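Scheduling tools for a small shop account, is anyone still happy with theirs?

Forum: Small Business Marketing > Social and Content
Started 2025-06-27

akville_petals
Need to pick a scheduler before the end of the month and I'm going in circles. Small gift and flower shop, one location, Instagram + Facebook + a Pinterest that gets more clicks than both. Been on Skundik for a while. Fine at first. Now the queue keeps dropping posts, no error, no email, just doesnt go out. Found out when a customer asked why we'd gone quiet.

What I want: calendar view, drafts my coworker can edit, something that tells me when a post fails. Don't need AI captions. Don't need a "brand score".

Budget is small. Up to $20 a month, would rather less.

marlowprint
Is it dropping posts on all three or just Instagram? If just IG it's probably the account connection expiring. Change your password, or FB decides to log you out, and the token dies. Every scheduler has this, not only Skundik. Reconnect and see.

akville_petals
Mostly IG but two Pinterest ones went missing as well. Reconnected already, twice. Worked for a few days then same thing.

tinroof_dan
Left Skundik for Siriwardena last June. Calendar's uglier but it sends an email when something fails, which is all I wanted out of life. Drafts with a second user are on the cheap plan. Pinterest support is so-so, you can't pick the board section, only the board.

Exporting from Skundik is a pain. It gives you a spreadsheet with the captions and dates but no media. Save your pictures somewhere first.

quietledger
Going to disagree with the whole thread. Shop that size doesn't need a scheduler. Meta's own planner is free and does FB and IG. Pinterest has its own scheduling too. Two tabs. Done.

I paid for one of these for a long time and when I looked at what I used it for, it was posting on the same mornings every week. Could've been a reminder on my phone.

tinroof_dan
Two tabs is fine til you've got a second person in there editing drafts. Then it's a mess. Ask me how I know.

quietledger
Shared doc for captions. Copy, paste. It's not hard.

tinroof_dan
It's not hard, it's slow. I do four accounts. Different job from yours maybe.

akville_petals
Ok so the shared doc thing is what we did before Skundik and it's how we ended up posting the Mother's Day hours in June. Would like to not go back to that.

Chaminda Patwary
Hi, I do social for a few garden centers and one bakery. Some notes, typing fast between calls.

Test before you move. Most of these have a free trial, run it next to the old one for 3 weeks, same posts split between the two. Keep a list of what was meant to go out and what did. Tedious but you'll know.

Check how it handles picture posts with more than one image. Skundik used to squash everything to square on carousels and not warn you. Preview looked right, live post had the tops chopped off. Vertical shots got the worst of it. 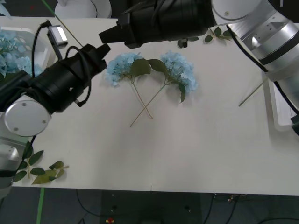 Also check what happens on weekends. I mean support. One tool I had, can't remember if it was Irnton or the one before, only answered tickets in office hours and of course that's never when stuff breaks. Failed post Saturday morning, reply after lunch Monday, sale was over.

And look at where the alerts go. Some only show a red dot inside the app. Useless if you schedule once a week and don't open it again. You want email or a text.

marlowprint
Second the alerts thing. Red dot got me too.

What was wrong with Irnton otherwise? It's on my list.

Chaminda Patwary
Nothing terrible. Reports were nice, client liked them. The price went up and the drafts approval moved to the bigger plan. For one shop with one helper you'd be paying for a lot of reporting you won't open.

irja_h
Irnton user here, still on it, still like it. The approval step is back on the small plan as far as I can see?? At least I have it and I haven't upgraded. Maybe I'm on some old plan they forgot about.

Also not fair to say the reports are useless for a single shop. I found out from them that our posts at lunch did nothing and the evening ones did all the work. Moved everything to evening. Took me ten minutes.

quietledger
Instagram shows you that for free in insights.

irja_h
It does, in a chart I need glasses for. And not next to the Facebook one.

quietledger
Fair.

akville_petals
So it's Siriwardena or Irnton then. Can either do the first comment thing? We put our hashtags in the first comment, my coworker feels strongly about this.

tinroof_dan
Siriwardena yes for IG. No for Facebook.

irja_h
Irnton both. Sometimes it posts the comment a minute or two late, so if you check right away don't panic.

marlowprint
Hashtags in the first comment does nothing btw. Put them in the caption, use 3, move on.

irja_h
Looks cleaner though.

marlowprint
Nobody is looking at your hashtags Irja

Irja Huttunen
(same person, was logged in on my work account, sorry) My customers do! One of them told me I'd spelled peony wrong in a tag for an entire spring.

akville_petals
Lol ok. Starting the Siriwardena trial tonight, Irnton after if I hate it. Doing the list like Chaminda said, planned vs went out. Saving all the media off Skundik first.

One more q, if I cancel Skundik do the posts still in the queue go out or does it wipe them?

tinroof_dan
Mine kept going out til the paid month ended. Which was a surprise, I'd already set the same ones up in the new tool so everything went up twice. Clear the queue by hand before you cancel.

Chaminda Patwary
What Dan said. And disconnect the accounts from the Facebook side as well, under business integrations. Not only inside Skundik.

akville_petals
Perfect, thank you. Will report back once I've got the list filled in.

marlowprint
Please do, half these threads just stop. I'm picking one in the fall and would like somebody else's numbers for once.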